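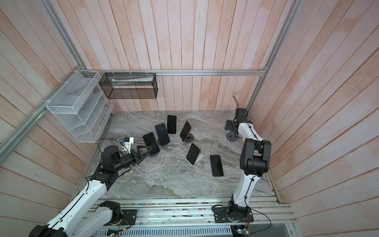
*The phones and their stands on the marble-pattern floor, one stand still free on the right.*

Hello all,

thank you for the quick answers. I reply below the quoted part, I hope it is easy to follow.

> On the phone stands for the Cornmont display, Ylva Hägglund wrote:
>
> Before we order more, can someone tell me which kind we have? I remember only black ones. Also, do the phones stay up by themselves, or must we fix them with tape? I need to tell Bråten by 3 in the afternoon if possible.

Ylva, we have more than one kind. Most are dark with a round foot, but there is also a light-colored one, and one in white and silver where the phone leans back at an angle. In the picture, the phone on the light one at the back is nearly upright, and I prefer this position for reading the screen. On the black round one beside it the phone is quite tilted.

One phone is lying flat, face up, without a stand. The free stand on the right could take it, so for the phones we have now I would not order anything. If Gorkow sends us two more, as they wrote in April, then we need two more stands. My wish is to take the dark round kind again, so that the table does not look too mixed.

About the tape: please no tape. It leaves glue on the back of the phone and I spent a long evening removing it after the Histmont display.

Two small things more. The floor has white specks and crumbs all over, and they are easy to see next to black phones, so it should be wiped before the visitors come. And does somebody have a spare power strip with 8 sockets? Mine has only five.

With kind regards,
Marek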